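Review: Detthorpe bench enclosure kit, after a month with two arms inside

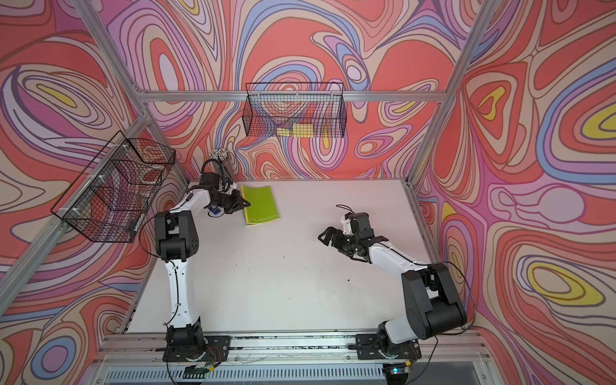
Both arms on the front rail, wire baskets up on the walls.

I bought the Detthorpe kit to replace a homemade cell that never stayed square, and I love this thing! You get aluminum beams, three wall panels, a white tabletop and a long rail for the arm bases. Mine came from the Danport shop as order 2143 and went together in one evening with a 5 mm hex key.

The rail is the best part. Both base plates slide along it, so setting the spacing is easy - loosen, nudge, tighten, check the reach to the back of the table, repeat. I went around every bolt again after the first week and three of them took another quarter turn. Worth doing before you calibrate anything.

I went for the swirly wall print (salmon, lavender, a bit of yellow) and it cheers up the whole room. Plain gray is cheaper. The beams also make it easy to hang things. I have one mesh basket on the back beam and another zip-tied to the left wall, which could sit straighter.

Gripes? Crumbs and specks collect along the rail, so keep a brush handy. There's no cable guide in the box either, and I'd like one for the little boards by the bases. The Imix manual skips the leveling step completely.

Still, I'd buy it again tomorrow.

Filed under: Workshop Gear > Robot Cells

Recent reviews
Borkowska cable clips, pack of 13
Imix bench power supply
Leveling feet for light frames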